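Avril 2020

## Budgéter sa première pince à main, étape par étape

Bonne nouvelle : on peut démarrer la collecte de démonstrations sans bras robotisé ! Voici comment je monte le budget.

1. **Listez les objets avant le matériel.** L'ouverture des mors dépend d'eux – éponges, petits flacons, paquets sous film.
2. **Demandez deux devis.** En mars, Birholm proposait la pince nue à 346 €, Prumov un kit complet à 2 000 €. J'ai adoré comparer les deux !
3. **Comptez les consommables.** Prévoyez 4 paires de patins souples par pince, le caoutchouc s'use vite.
4. **Gardez une ligne pour les objets du quotidien.** Une razzia dans les tiroirs suffit largement.

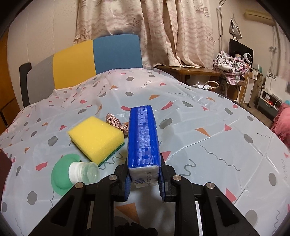 Reste le calendrier. Commandez les patins en même temps que la pince, sinon vous payez le port deux fois. Et notez tout dans un tableau, même les vis : le mien m'a déjà servi pour le projet Wisix.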